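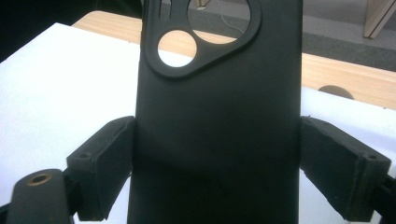

Back of the case, matte black, camera openings at the top

Home Topics Phones & Tablets Cleaning Ask Log in

Matte black phone case feels tacky, and which phone is it for?

Posted by Tariq Bukhari
Wednesday, May 20, 2020
325 views 3 replies Share

I have two things to ask about the same case, so I'm putting them in one post.

I bought a box of mixed phone accessories from a repair shop in Stockdale that was closing down. Most of it was chargers and screen protectors and I've already passed those on. What's left is a stack of cases with no packaging. The majority I could match up with phones in the family or at work. The one in the photo I can't.

It's a plain black case, matte, made of something rubbery. There's no maker's name on the back. The camera area is a raised rim in a sort of rounded triangle shape. It has one large round hole, one smaller round hole lower down on the other side, and a narrow slot above the small one. I don't know if the slot is for a flash or a sensor or a third lens. I tried it on my own phone, a Winedden, and the openings are nowhere near my camera. It's also a little too narrow.

The second thing is the feel of it. When I run a thumb over the back it drags, like there's a thin layer of something on it. It isn't leaving anything on my hand. The lower half also shows some shine when the light hits it, and I can't tell if that's wear, grease or just how the material looks. I've wiped it once with a damp paper towel and it felt better for an hour or so and then went back to how it was.

What I'd like to know:

Is there a sensible way to find the phone from the case alone?

How do I get the tacky feel off without ruining the matte finish? I have dish soap, rubbing alcohol, baking soda and some very fine sandpaper (1,000 and 3,000 grit) left over from a headlight kit. I have not used the sandpaper on it and would like to be told whether that's a stupid idea before I try.

It isn't worth much, I know. I'd still like to give it to somebody who can use it.

12 people found this useful Share Follow

Keith Ackroyd
Replies: 200 Member

Cleaning first. Put the sandpaper away. On a soft case even the 3,000 will polish some spots and scratch others, and you'll end up with a patchy back that looks worse than it does now. It's meant for hard plastic.

What I do with rubbery cases:

Fill a bowl with warm water, not hot, and add a few drops of dish soap. Leave the case in it for ten minutes. Go over it inside and out with an old soft toothbrush, using light pressure. Spend some extra time around the camera rim, where a raised edge like yours meets the flat back. Dirt and skin oil collect in that corner and a cloth doesn't reach it. Rinse well. Soap film feels tacky too, so a poor rinse will leave you thinking nothing changed. Stand it on edge to dry overnight and don't put it on a radiator.

If it still drags the next day, put a little rubbing alcohol on a cotton pad and try it on the inside, down in a bottom corner. Wait a few minutes. If the pad comes away clean and the spot hasn't changed color, wipe the back once, quickly, and then wipe again with plain water. If black comes off on the pad, stop. That means there's a soft-touch coating and the alcohol is taking it off.

Some of those coatings break down with age and go sticky by themselves. I had a Hondance flashlight that did it in a drawer without being used at all. Once that has started, washing only helps for a while. You can strip the coating completely with alcohol and a lot of rubbing, but what's underneath is usually glossy, so you'd lose the matte look. On a case you got in a mixed box I'd stop at soap and water and see how it goes.

As for the shine, rubbery materials often catch the light that way. I wouldn't read anything into it from a photo. Compare it with a part that doesn't get handled, like the inside of the lip.

Baking soda is fine for clear cases that smell. It's mildly abrasive so I'd leave it out for a matte one.

31 people found this useful 2 comments Share

 Tariq Bukhari: Thanks. Soaked and brushed it tonight, drying now. The water was a lot dirtier than I thought it would be.

 Keith Ackroyd: Good sign. Dirt is easier to deal with than a coating.

caseless_in_ohio
Replies: 4

i had a prisex one that got sticky and i just put baby powder on it. works great but you have to keep doing it and it gets in the charging port. probably just throw yours out they're cheap

1 person found this useful Share

M. Dunleavy
Replies: 57 Member

For the identification part, measure it. Take the inside length and inside width with a ruler, in millimeters, lip to lip. Then look up phone dimensions on any of the spec comparison sites and allow a millimeter or two for stretch. That cuts the list down fast. With just the camera layout you'd be scrolling through pictures all evening.

When you have a short list, compare the camera positions. Look at the back of the phone, the same way you photographed the case. People get this wrong by looking at the case from the inside, which flips it. In yours the big opening is on the right and the small one is lower left, with the slot top left, so discard anything that's the other way around.

Don't assume each hole is one lens. Case makers often cut one opening big enough to clear a lens and whatever is next to it, so the holes can be a different shape from the camera parts. The slot could be for a flash but I wouldn't rule a phone in or out on that.

Then check the sides. Note where the button covers or cutouts are, and the ports on the bottom edge. Two phones can share a size and a camera layout and still have the power button in different places. A photo of each side would help if you want to add them.

Also look inside the case in a strong light held low. Molded cases sometimes have a small code on the inner face near the bottom. It may only be a mold number, but typing it into a search has worked for me on more than 1 occasion.

18 people found this useful 1 comment Share

 Tariq Bukhari: No code that I can find. I'll measure it when it's dry and post the side photos with the numbers.

Related topics Phone cases Sticky rubber Soft-touch coating
Back to top Next topic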